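Uvus Microfibre Cloth, All-Purpose, Pack of 6

Sold by Judico Household and Trade
Order code: 3026
Page last checked: 27 January 2021

Every cleaning cloth on the market claims to pick up 99 point something per cent of something. We've been selling cloths long enough to have stopped reading those lines, and we suggest you do the same. The Uvus is a decent cloth at a fair price. It won't replace your sprays, it won't change your life, and it won't get limescale off a tap by itself whatever the sleeve tells you.

What you get

Six cloths, all one size, hemmed on four sides. The pack comes in a paper band now instead of the plastic bag. The maker calls this "a greener choice". The cloths inside are still polyester and polyamide, so make of that what you will. We like the band mainly for taking up less room in our bins.

What it's good at

Glass, mirrors, screens (dry, and gently), painted woodwork, car dashboards, the front of the fridge. Use it damp and wring it out harder than you think you need to. Most complaints about smears come down to a cloth that's far too wet, or one that has been through the wash with fabric softener. Softener coats the fibres and after that you're pushing grease about with an expensive rag.

Dusting is where it earns its keep. Fold it in four, use a face until it looks grey, turn it over and carry on.

What it's not good at

Big spills. The sleeve says it holds "many times its own weight" and we have no quarrel with that as far as it goes, but a light cloth holding many times its own weight is still not holding very much. For a knocked-over bucket, get a mop or an old towel.

Hot pans and oven shelves. Microfibre melts. It melts on hobs too.

Rough brick, bare timber and anything with a splinter in it. The loops catch and pull, and once one goes you'll be finding blue or green fluff on everything.

The streak-free claim

We tried the Uvus against the Sistia glass cloth and the Panagiotou kitchen cloth on our own shop window, inside and out. The Sistia was a shade better on the inside. On the outside there was nothing to choose between them, and a sheet of newspaper wasn't far behind. If you only want something for windows and don't mind paying more, buy the Sistia. If you want one cloth for most of the house, buy this. The Panagiotou is thicker and dries more slowly, and we only keep it because people ask for it.

None of this was done in a laboratory. It was a window with October rain on it and a shop assistant with cold hands.

The antibacterial version

There is one, order code 911. It has a silver treatment and costs a good deal more. We asked the maker how long the treatment lasts in a normal household wash and got a leaflet back with a picture of a kitchen on it. We will order it in if you want it, but we don't keep it on the shelf. A clean cloth, washed hot and dried properly, is what we use ourselves.

Washing

Wash new cloths before first use, on their own. The darker colours bleed a little the first time, whatever it says about colour fastness.
60 degrees is fine. 90 shortens their life.
Ordinary liquid, and less of it than usual.
No softener, no bleach.
Keep them away from cotton towels, or they'll collect lint and hand it back to you on the next mirror.
Tumble dry on low or hang up. They dry quickly on a rail.

Colours

Mixed packs only. You may get blue, pink, yellow and a pale green, in whatever split the factory felt like. Cleaning firms who colour-code by room should ring us before ordering, as we can sometimes make up single-colour packs from open stock. We can't promise it through the website.

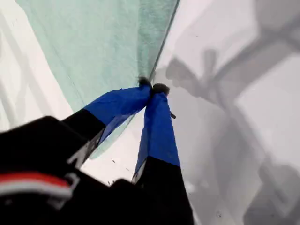
Pale green cloth, pinched up from a white surface.

The green is a soft, minty one and it shows dirt sooner than the blue. Some customers see that as a fault. We think it's useful to know when a cloth is filthy.

How long do they last?

The sleeve says hundreds of washes. Ours at the counter get used every day and go flat and a bit stiff well before that. They still work for bikes, boots and bins once they're past it indoors. Whoever is washing a cloth for the hundredth time has more patience than we have.

Returns

Unopened packs can come back for a refund. Opened packs can come back if there's a fault, such as a hem coming undone or a cloth missing. We won't refund because a cloth failed to remove paint, glue, rust or candle wax. It was never going to.

Delivery

Small orders go by post, trade cartons by carrier. Cartons hold mixed packs and are not split. If the site shows stock and we've run out, we'll tell you before taking payment and won't send a different brand in its place.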